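Work and Automation, Unit 3: Room Attendants and the Handheld Gripper
Course handout, Tuesday, December 1, 2020
Prepared by Marcelino Nogueira

3.1 Background

Housekeeping has resisted automation longer than laundry or dishwashing. The laundry at the Hotel Parsa has run on conveyors and timed dosing for years. The rooms upstairs are still made up by hand, and the written procedure for a bed leaves out most of what an experienced attendant does. Soft goods fold differently every time they are lifted. Furniture is placed differently from room to room, and guests leave belongings on every surface.

The case in this unit is the Narine program, run at the Parsa by the contractor Vorkine from October onward. Its purpose is to build a record of room work that can later be used to train an arm mounted on a service cart. The program does not put a robot in the rooms. Attendants do the work themselves, holding a gripper with two fingers in place of the bare hand, and the tool records the motion as they go.

3.2 The task as recorded

A session lasts 20 minutes and is limited to tasks on a fixed list: straightening a bedspread, moving a pillow, picking up a small object and setting it down elsewhere. The attendant is told to work at a steady pace and to release each object fully before reaching for the next. Corrections are kept in the record. If a corner slips, the attendant picks it up again, and both attempts are retained. 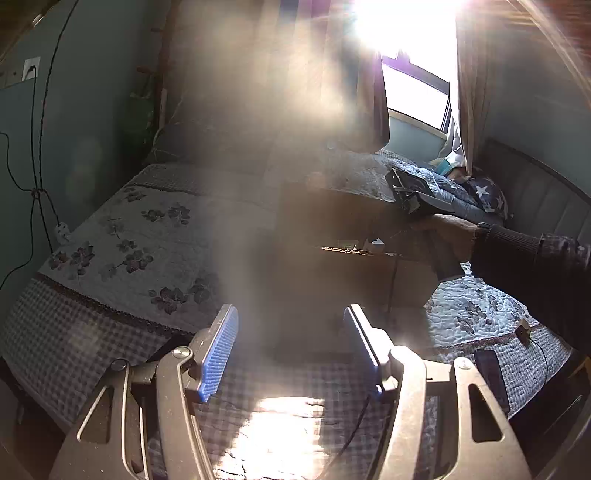

The restriction to two fingers matters more than the pace. A hand smooths a quilt with the palm and tucks with the fingertips, often in one motion. With the gripper these become separate steps, and the attendant has to decide on an order that was never a decision before. Marcelino Siqueira, who supervises the floor, calls this "learning the bed again." His notes from the first week list 3 complaints: wrist fatigue, loss of feel for the fabric, and slower work near cables and bedside furniture.

3.3 Effects on the job

(a) Pay and quota. Recording time was at first counted against the daily room quota. After a grievance it was moved to a separate hourly code — the change took 2 pay periods.

(b) Skill. Attendants who were fast by hand were not always fast with the tool. Ranking by speed was dropped from the weekly sheet.

(c) Ownership. The contract assigns all recordings to Vorkine. Attendants signed a consent form that covers use of the data but says nothing about later staffing. Compare the Olla warehouse agreement in Unit 2, where the two were handled in one clause.

(d) Supervision. A motion record made for training can also be read as a performance record. The Narine agreement bars this use for named individuals. It does not bar it for shift averages.

3.4 For the seminar

Read the Olla agreement again before class and mark the wording on staffing. Bring a one-page draft of a clause that would close the gap in (c). Drafts should state who may request deletion of a recording, within what period, and at whose cost.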